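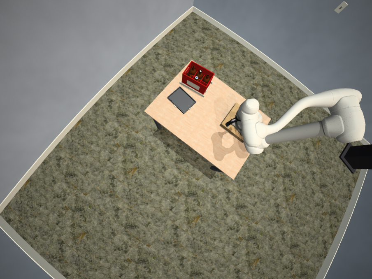
Jawad Farooqui wrote to me after my last post that he'd happily let a robot have every bottle crate in the building, as long as it left him the customers. Fair enough! I've been chewing on that ever since (and on what I'd give up, if anyone asked).

At Kokkinos they did ask, sort of. We had 2 short meetings in August, and then the planning for the Skesthorpe kitchen moved onto a computer. The simulated version has a table, a red crate with four brown bottles in it, a tray, a cutting board and a white arm reaching in over the board. I spent far too long staring at that carpet – who picks olive green for a room that doesn't exist?

What changes for us is mostly the order of the day. Prep used to be where you caught up on everybody's news, and I worry about that more than I worry about my hours. Gøran Skjelbred thinks we'll just talk somewhere else. Maybe. He also wants off crate duty because of his shoulder, and I can't argue with a shoulder.

Three of us have signed up to learn the planning side. I'm one of them, nervous as anything – my last computer class was typing. First lesson is after the holidays and I've already bought a notebook.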